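The Plain White Box on the Counter

When Delia Bravo moved into her second-floor apartment on Holroyd, the kitchen came with four cupboards, a sink that dripped and no stove to speak of. The landlord had promised one by February. February came and went, and Delia, who had fed a family of five for most of her working life, cooked every one of her suppers in a microwave she had picked up at a secondhand shop in Welton on the way home from signing the lease.

"I was insulted by it at first," she told me over a bowl of the best potato soup I have eaten in years. "I thought, so this is what it's come to, reheating." She laughed and pushed the bread across the table. The stove did arrive in the end, and she uses it, mostly for eggs. The soup still comes out of the microwave.

I have been thinking about that soup ever since, and about how little thought most of us give to the appliance that made it. We fuss over knives and skillets and will talk all evening about a Dutch oven — I am as guilty as anyone — but the microwave sits there in its corner, white and round-shouldered, and gets asked to do popcorn and yesterday's coffee.

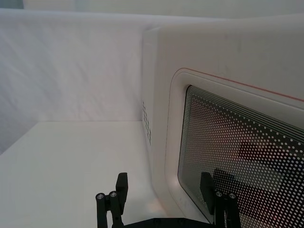 Selim Ağca has been repairing small kitchen appliances for long enough to have opinions about all of them, and he is fonder of the microwave than of anything else that crosses his bench. He likes the older white ones best, the kind with soft corners and maybe one little stripe of color for decoration, and he likes that you can wipe the whole thing down with a damp cloth and be done. What bothers him is how people crowd them. They push the vents up against a wall, or stack cookbooks alongside, and then wonder why the thing runs hot. Check the manual for how much space yours wants, he says, and then give it that space.

He is also patient about the question he hears most, which concerns the dark window and all those tiny dots. The dots are holes in a sheet of metal mesh. They are big enough to let light through so you can watch your oatmeal climb the bowl, and far too small for the microwaves themselves to get out. If the mesh or the door is ever damaged, stop using the oven and have somebody qualified look at it. Selim won't budge on that, and he won't let anybody open up the casing at home either.

As for the soup, Delia gave me the recipe on the back of an envelope. She peels and dices 400 grams of potatoes, puts them in a big glass bowl with a chopped leek and a spoonful of butter, covers it with a plate and cooks it on high for six minutes. Then she stirs, adds 400 milliliters of hot broth, covers it again and gives it another eight or so, until a fork goes through the potatoes without an argument. She mashes some of it against the side of the bowl and leaves the rest in lumps. The plate goes back on while she sets the table, and a splash of cream goes in at the end if there is any in the house.

I made it the following evening, with an onion where the leek should have been, and ate it standing at the counter with too much pepper on top.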